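Plidska Community Kitchen Skills
Handout for Session 4: Setting Up a Small Drinks Corner

Welcome back, everyone, and thank you for all the lovely questions last time (the ones on limescale went on so long that we never reached the biscuits). These notes go with the practical part of the session. You needn't learn them by heart, and I'd much sooner you scribbled on them, folded them up and kept them in the drawer by the kettle.

We are looking at the small drinks corner: one capsule machine, one tray, a cup or a glass, and enough clear table to use them without knocking elbows. Most of you told me that you have such a corner at home already, or are meant to look after one at work, and that it has slowly filled up with post, pens and somebody's sunglasses. So we begin with the table itself and only then come to the coffee.

1. Where things go

Start with a bare, wiped surface, and stand in front of it for a moment as though you were about to make a drink. Which hand reaches for the cup? Which hand opens the machine? Write it down if it helps. People are often surprised by their own answer, and it's far easier to move a tray than to change the habit of a lifetime.
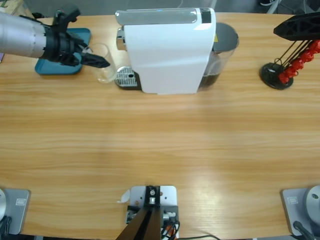 The spout is the part to plan around, and I would ask you to find it on your own machine before you decide anything else. Some face the front squarely, some are tucked to one side, and you want your glass to travel the shortest possible way to it. On our practice table the chrome spout is on the left of the white machine, over its perforated drip grille, so the glass stands on that side too, with the teal tray close at hand. Leave a hand's width between the glass and the machine — more if you have large hands or a large mug. Then try the whole movement with everything empty, two or three times over, until you have stopped thinking about it.

If you share the corner with a left-handed person, do have the conversation. My own household settled it by turning the whole machine a little on the table, and we have been at peace ever since.

2. Choosing and using a tray

A tray does two jobs in a drinks corner. It carries, of course, but for most of the day it simply marks out a place, and a marked-out place tends to stay tidy. The one I have at home is a Sorkari, bought second-hand and rather scratched, and I wouldn't part with it. For a single drinker you want something that will take a cup, a spoon and a small plate. Anything much bigger becomes a shelf, and we all know what happens to shelves. 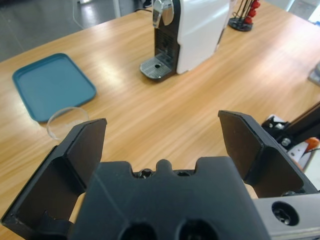 Rims deserve a word, as I had several questions about them. A flat board looks handsome and wipes down in a second, but a small spill will run straight off it and under the machine. I like a raised rim all the way round, and rounded corners as well, for they are so much easier to get a cloth into. The teal-blue tray on our table has both, and you'll notice that the clear cup is standing just off one corner of it. Moving the cup on to the tray will be the first thing I ask you to do in the practical. Set it down near the middle, let go, and then straighten the tray if it has ended up at a slant.

Clear cups and glasses want a little extra care, by the way. They are easy to overlook against pale wood, particularly under bright lights, and a sleeve will find them before your eyes do. Put them down where something coloured is behind or beneath them, and they show up beautifully.

3. Looking after the machine

Before you do any cleaning at all, switch off at the wall, pull out the plug and let the machine cool. I wait 10 minutes at home and use the time to wash the cups. Take out the used capsules, lift away the drip tray and empty the water tank into the sink. Please look in your own instruction booklet for how the tank is fitted, for they do differ, and I have known a perfectly good tank cracked by someone pulling it the wrong way.

Read whatever is printed on the machine while you are about it. Warning labels are small and easily ignored, and most of us haven't looked at ours since the day we unpacked it.

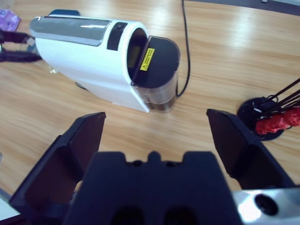

Wash the tank in warm water with a drop of washing-up liquid, rinse it well and leave it to drain upside down on a clean cloth. The body of the machine only ever wants a damp cloth, well wrung out, and then a dry one. Never hold it under the tap! Glossy panels show every fingerprint, so finish with a soft dry cloth and long strokes in one direction.

A word on lying a machine down. It's sometimes useful to do so, to have a look at the feet or wipe the underside, but only when it is unplugged, cold and emptied. Spread a tea towel first if you care about your table. Lower it with both hands, see that the flex isn't trapped beneath, and when you have finished stand it up again before the tank goes back.

4. Cables and the clear path

The flex should leave the back of the machine and reach the socket without crossing the place where you put cups down. If there's a long length to spare, gather it in a loose loop and fasten it with a soft tie. I use the Undstead fabric ones, which come in rather cheerful colours, but a bit of ribbon does very nicely. Don't wind it tightly, and don't tuck it under the machine, where it will make the whole thing rock.
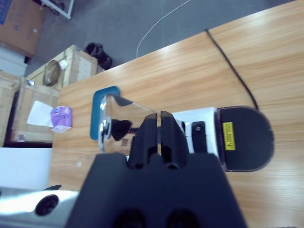
Check the table's edge as well. Nothing breakable should sit within a hand's width of it, and no loop of cable should hang over it where a child or a passing handbag might catch it. If your table is pushed against a wall, pull it out once a month and look behind. I found 33 teaspoons' worth of spilt sugar behind mine — I'm exaggerating, but only a little.

5. For the practical

Work in pairs, please, and take turns. One of you sets up the corner while the other watches quietly and makes notes, and then you swap.

Clear and wipe the table.
Find the spout, and decide which side the cup will live on.
Place the tray, then the cup on the tray.
Lay the flex towards the socket.
Go through the making of one drink with the machine unplugged.
Tell your partner the one thing you would move.

For next time

Bring a sketch of your own corner, as rough as you like, with the socket marked on it. If you would like to read ahead, the Ghiță booklet on small kitchens is in the box by the door, and the pages from 41 onwards deal with trays and shelves. Do put it back afterwards, as we have just the one copy.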